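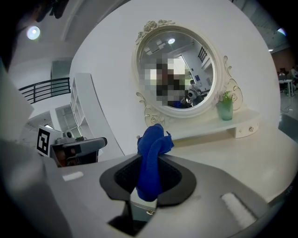 White vanity table with oval mirror and blue cloth.

Home | Tour Venues | Checklists | Fan Events | Contact

Zukadance Showcase — Venue Safety Checklist with Inspector Comments
Last updated: August

This checklist applies to the Saturday fan showcase at Pudwood Hall. It is completed by the venue inspector before the doors open and countersigned by the Harnine production office. Items marked "Open" must be closed before sound check.

SECTION A. STAGE AND DANCE FLOOR

A1. Stage deck level and joints flush. Pass.
Comment: The third joint from stage left was raised at the first walk and has been reset. Performers in heeled shoes are to be told where it is.

A2. Dance flooring taped at all seams. Pass.
Comment: Matte tape used throughout. Glossy tape is not accepted at this venue.

A3. Stage edge marked for low light. Open.
Comment: The glow strip stops short of the stage right steps. The crew is to extend it to the handrail.

A4. Lift locked out when not in use. Pass.
Comment: The key is held at the stage manager's desk. The opening number no longer uses the lift, and it should remain locked for the full program.

SECTION B. LIGHTING, SOUND AND EFFECTS

B1. Secondary safety cables on all hung fixtures. Pass.

B2. Confetti units placed and aimed as shown on the plan. Fail.
Comment: Two units at the front corners were aimed at the first row of seats. Both must be turned toward the center aisle and inspected again. The Mösli remix segment may not be rehearsed with confetti until this is done.

B3. Haze machine cleared with the building. Pass.
Comment: Haze is approved at the low setting only. The hall's detectors stay on.

B4. Cables crossing walkways covered. Pass with comment.
Comment: The ramp behind the mixing desk is short by one section. A spare is in the loading bay.

B5. In-ear monitor packs checked for damaged battery doors. Pass.

SECTION C. AUDIENCE AREAS

C1. Standing area limit posted. Pass.
Comment: The limit is 204 persons. The sign at the east door showed last season's figure and has been replaced.

C2. Barrier line complete and braced. Pass.

C3. Light stick rules displayed at entry. Open.
Comment: The sign must state that sticks with wrist straps are allowed and that sticks may not be thrown. Printed copies had not arrived at the time of inspection.

C4. Photo line kept clear of exits. Pass.
Comment: The line is limited to 20 persons at a time — staff should send others back to their seats.

SECTION D. BACKSTAGE

D1. Dressing room exits clear. Pass.

D2. Hair tools placed on heat-safe mats and switched off at the wall when the room is empty. Pass with comment.
Comment: Mats are to be set out again after each costume change.

D3. Quick-change area lit and free of loose hangers. Pass.

D4. First aid kit stocked and sealed. Pass.

Items A3, B2 and C3 remain with the Harnine production office. The inspector will return to the stage right steps first.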